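Quadrillage au ruban sur papier kraft – ça gondole et ça se froisse aux croisements

Posté dans Atelier et bricolage – 3 réponses

Kivance
Membre depuis février

Bonjour à tous, vite fait car je dois refaire ça pour vendredi. Je couvre une table de travail avec du papier kraft brun, en rouleau, et je trace dessus une grille au ruban adhésif bleu foncé. Cinq colonnes, six rangées. On pose ensuite des petits cubes en mousse dans les cases, donc il faut que ce soit plat et à peu près carré.

Trois soucis :
– le papier fait des vagues dès que je tire un peu sur le ruban
– aux croisements ça fait un paté, le ruban du dessus se froisse
– mes cases ne sont jamais pareilles d'un bout à l'autre, décalage à l'arrivée

Ruban de 18 mm, kraft premier prix. J'ai déjà jeté deux feuilles. Faut coller le papier en plein ? Changer de ruban ? Merci d'avance

Srithong

Prends une nappe en plastique à carreaux, c'est réglé en 2 min.

Kivance

Pas possible, il me faut le fond kraft et les lignes bleues. Mais merci

Sterlow
Habitué

Salut. Non, surtout pas de colle en plein, tu vas pleurer le jour où tu changes la feuille.

Dans l'ordre :

La veille, dérouler le kraft à l'envers de sa courbure, des livres dessus, une nuit. Couper plus grand que la table et rabattre dessous si tu peux. Fixer d'abord un long côté, lisser à la main, puis l'autre. Les petits côtés en dernier.

Pour la grille : tout marquer au crayon AVANT le ruban. Sur les quatre bords, et toujours depuis le même coin. Si tu reportes la largeur d'une case à partir du ruban d'avant, tu ajoutes l'erreur à chaque fois, d'où ton décalage.

Le ruban, ne pas le tendre. C'est ça qui fait les vagues. Tu déroules la longueur plus un peu de rab, tu poses sans tirer, tu appuies en partant du milieu. Toutes les lignes dans un sens d'abord, ensuite l'autre.

Croisements : bien maroufler la première ligne (carte de fidelité, ongle, peu importe) avant de passer la deuxième par-dessus. Sinon il reste de l'air et ça plisse. Si c'est déjà froissé, un coup de cutter de chaque côté du croisement, tu enlèves le petit bout et tu remets un morceau neuf. Doucement avec la lame, le kraft part tout de suite.

Chez nous la feuille ressemble à ça, avec les cubes verts et roses dessus :

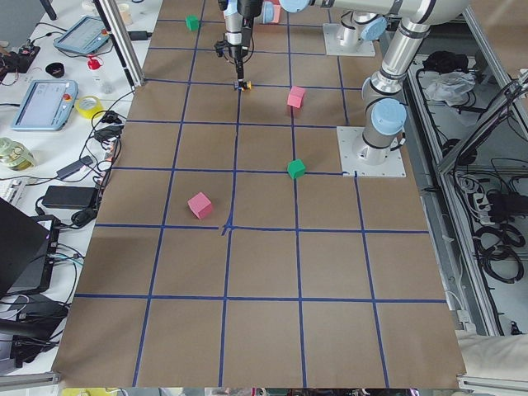
Grille bleue sur kraft, un croisement un peu froissé côté bas

Celui-là je l'ai laissé, pas envie de tout reprendre pour un pli.

Prurkska

D'accord avec Sterlow sauf pour le côté long en premier, moi je commence par un coin. Question d'habitude. Et prends un kraft plus épais ! Le premier prix boit l'humidité et il gondole tout seul, ruban ou pas.

Pour 18 mm je trouve ça large, plus c'est fin moins ça plisse.

Kivance

Super, merci. Le crayon depuis le même coin, j'y avais pas pensé. Je retente ce soir – papier sous les livres déjà.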